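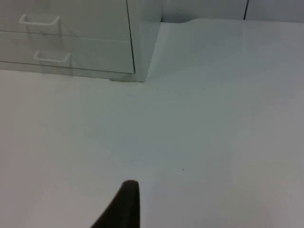
White drawer fronts with open wire-style pulls. The gap between the two drawers is narrow and runs level.

The low drawer: a working guide to a neglected piece of storage

Most advice on storage begins at eye level. Shelves, wall cupboards and hanging rails get the attention, and whatever sits near the floor is left to fill up with cables and takeaway menus. The small drawer unit deserves better. It is cheap for the volume it holds, it can be moved by one person, and it hides its contents, which a shelf does not. It also fails in predictable ways, and nearly all of them can be put right with a screwdriver and an hour of patience.

For this feature we took the plain white unit as our subject and worked through it in the order that problems tend to appear: fronts, handles, runners, base, contents. Two ranges were kept in the workshop over the spring for comparison, the Tosenon and the dearer Jumel. A third, from Flurkovov, arrived with a split side panel and was used for repair trials only.

Fronts and gaps

A drawer front does two jobs. It closes the opening and it sets the line that the eye follows across the unit. The second job is the harder one. With flat fronts there is no moulding or frame to disguise an error, and a gap that tapers by a millimetre or two will be noticed from across a room by anyone who has once had it pointed out.

On the Tosenon the intended gap between fronts is 3 mm. Ours came out of the box at that figure on the left and rather less on the right. The cause was the usual one. The carcass had been assembled on carpet, had racked slightly, and the back panel had then been pinned in place, fixing the error. The remedy is to draw the pins, measure both diagonals of the carcass, push the long corner in until the two measurements agree, and pin the back again. Adjusting the fronts first is wasted work. They can be made to look right on a crooked carcass, but the drawers will bind before the winter is out.

Once the carcass is square, the fronts can be set. Slacken the screws inside the drawer box by half a turn, no more. Slip two pieces of stiff card of the same thickness into the gap, one at each end, and press the front down on to them. Tighten the screws a little at a time, working diagonally. Playing cards do well for this and are consistent from one end of the pack to the other.

White finishes vary more than buyers expect. Fronts and side panels are often made in separate batches, and a warmer white against a cooler one is common even in new furniture. It is most obvious at the corner, where the two meet, and under daylight bulbs. Nothing useful can be done about it short of painting. If a unit is to stand with its side against a wall or a wardrobe, the difference will not be seen.

Handles

The wire pull has come back into favour after several years in which the handleless front was fitted to almost everything. There are good reasons for this. An open pull can be hooked with one finger, it does not collect crumbs, and it keeps fingers off the paint. Push-to-open catches do the opposite on all counts, and need the front to be touched each time.

Its weak point is the fixing. A pull of this type is held by two machine screws from the inside of the drawer front, and repeated tugging at one end will loosen the other. Check them twice a year. If a screw turns freely without tightening, the thread in the handle has stripped and the handle should be replaced. If the screw is tight but the handle still rocks, the hole in the front has become oval. A large washer behind the screw head cures this in most cases.

When replacing handles, the measurement that matters is the distance between the centres of the two holes. The overall length of the handle is of no help. Take the figure from the inside, with the old handle off, and take it to the nearest half millimetre. Replacement pulls from Hamdy, who supply a good range of coated wire handles, are sold by hole centres and come with screws long enough for a thick front. On a thin one they will need cutting down.

Drilling new holes is best done from a template. A strip of scrap board with a batten glued along the top edge, so that it hooks over the drawer front, will put every handle at the same height. Mark the centre line of the front and the centre line of the strip, bring the two together, and clamp. Drill from the face inwards, slowly, with a waste block held behind. The face is where a chipped edge would show.

Runners

Cheaper units use a pair of roller runners, one wheel on the cabinet and one on the drawer. They are noisy and they do not allow the drawer to come out fully, but they are very tolerant. A drawer that drops at the front when opened has usually lost a screw at the rear of the cabinet rail. A drawer that will not close the last few millimetres is usually obstructed by something that has fallen behind it. Look there before adjusting anything.

Ball-bearing runners are smoother and carry more, and they dislike dirt. Do not oil them. Oil holds dust, and the two together make a paste that stops the balls from rolling. Wipe the track with a dry cloth, run the drawer in and out several times, and wipe again. If it is still rough, a small amount of dry lubricant will help.

We loaded the lower drawer of both ranges with bagged sand and left them for a month. The Tosenon base had bowed enough to touch the rail beneath it. The Jumel, with a thicker base let into a groove on all sides, showed no change that we could measure. For jumpers and paperwork the difference is of little account. For tools, tins or bound magazines it is the whole of the argument for spending more.

A sagging base can be stiffened from below. Cut a strip of thin board to the full depth of the drawer, glue it along the centre line on the underside, and weight it overnight. Check first that there is clearance above the rail. In the Tosenon there was just enough.

The base and the floor

The bottom of the carcass is the part most likely to spoil and the part least often looked at. Mopping is responsible for most of it. Water is drawn in at the cut edge of the panel, the board swells, and the coating lifts. The first sign is a slight raised line at the lower corner, which can be felt with a thumbnail before it can be seen.

Sealing the edges takes ten minutes and should be done before the unit is first put in place. Lay it on its back, clean the bottom edges with a dry cloth, and brush on two thin coats of clear varnish, allowing the first to harden. Pay attention to the corners. On a unit already in use, let the board dry out for several days in a warm room before sealing, or the damp will be shut in.

Grey marks low down on white furniture come from three main sources: shoe rubber, vacuum cleaner bumpers, and dust bound by floor polish. Rubber and bumper marks respond to a dry pencil eraser. Polish needs warm water with a drop of washing-up liquid on a well-wrung cloth, followed at once by a dry one. Melamine foam will shift nearly anything, but it does so by abrasion, and on a satin finish it leaves a shiny patch that cannot be reversed. We no longer recommend it for fronts.

Floors are seldom flat. Press down on each top corner in turn. If the unit rocks, pack the short corner with plastic shims, which do not compress, and trim them flush. Folded cardboard is a temporary measure and ought to be treated as one.

What to put in it

With two drawers the division is simple. The upper one should hold whatever is wanted daily, and the lower one whatever is wanted weekly. Anything used less often than that should be stored elsewhere. A low drawer is awkward to search, and objects at the back of it are effectively lost.

Shallow dividers are worth having in the upper drawer. Fixed ones are not. Needs change, and a divider that cannot be moved will be worked around and then resented. Strips of thin board cut to half the depth of the drawer and slotted together will stay put under their own friction if they are cut a hair over length.

In the lower drawer, store things on edge. Folded cloths, files, boxed games and flat packets of spares can all be stood upright and read from above. Leave a hand's width free at one side so that the first item can be taken out without dragging the rest with it.

Weight belongs at the bottom. A light unit with heavy goods in the upper drawer will tip when that drawer is pulled out, and more so if a child leans on it. Wherever children live or visit, fix the carcass to the wall with a bracket suited to the wall type, whatever the height of the unit.

Costs

Our spending on the Tosenon, beyond the unit itself, came to roughly 83 crowns for varnish, shims and card, and the varnish tin is still mostly full. The Hamdy handles are order number 781 in the white coating and are sold in pairs.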